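Section 4: Adding memory to your Flusdale mini server

I've put memory in a lot of these little boxes by now, so I'll walk you through it the way I do it at my own bench. Set aside an hour the first time – you'll need less after that.

1. Shut the server down from the Lisance menu and wait for the front light to go out.

2. Pull the power cord, then hold the power button in for a slow count of 11.

3. Flip the case over and take out the cover screws. I drop mine in a saucer.

4. Touch bare metal on the case before you reach inside.

CAUTION: Never handle a module on carpet in your socks. I killed a good one that way in May, and I'm still sore about it! 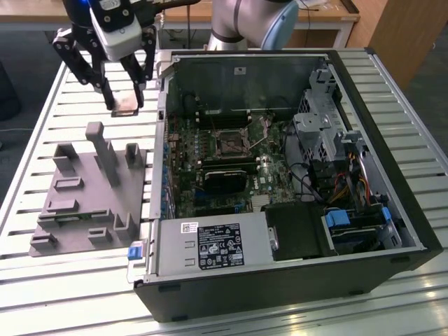
Fig. 4-2. Small, flat card held above the work surface.

5. Line up the notch in the module with the bump in the slot. If they don't match, stop and check the part number (Horrocks 108 fits the older board, Horrocks 107 the newer one).

6. Slide the module in at a slant, then press it down until both side clips snap shut.

7. Put the cover back, plug in and switch on. The first start can take up to 60 seconds with a blank screen, so go easy on the power button.

Note: If you hear three beeps, the module isn't all the way in. Go back to step 1 and seat it again – I still get the beeps now and then. If they keep up, write to Kwesi Agbeko at the Drevbridge help desk and include your board number.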